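September, late morning

Back from the Trimitz Street beds and soaked through, but so pleased! All six planters on the Prokov side are in and the neighbours have already bagged one for herbs (mint in its own pot, please, or we'll never see the thyme again). Compost count was out, we're two bags short - must ring Guzmán before they shut.
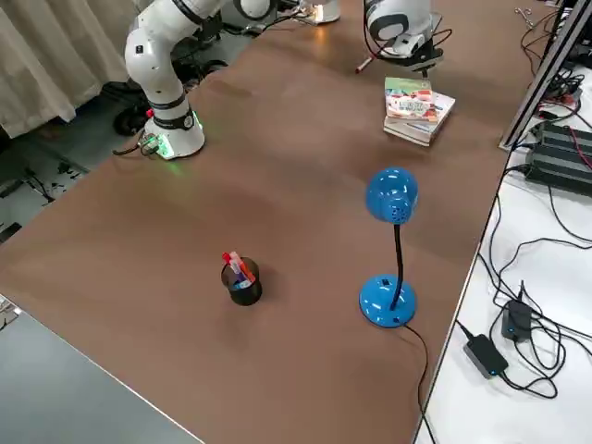
Leaflets next. We had 500 printed and the back lane hasn't had any yet, so I'll do those on my way home. The grant stands at 1,680 pounds and I want most of it kept for the alley gates and bulbs. Bridix still haven't sent the water butt quote, chased again.

Litter pick went well apart from the mattress behind the garages, which I've reported to the council again.
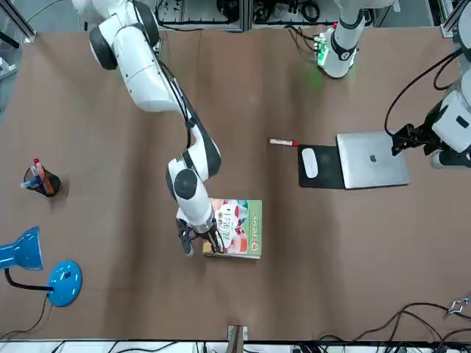 Can people without a front garden have a planter?
Anyone in the street can ask for one, and if there's no room by the door we'll find it a spot in the back lane.

Still to do: labels, hose key, move the spare trellis.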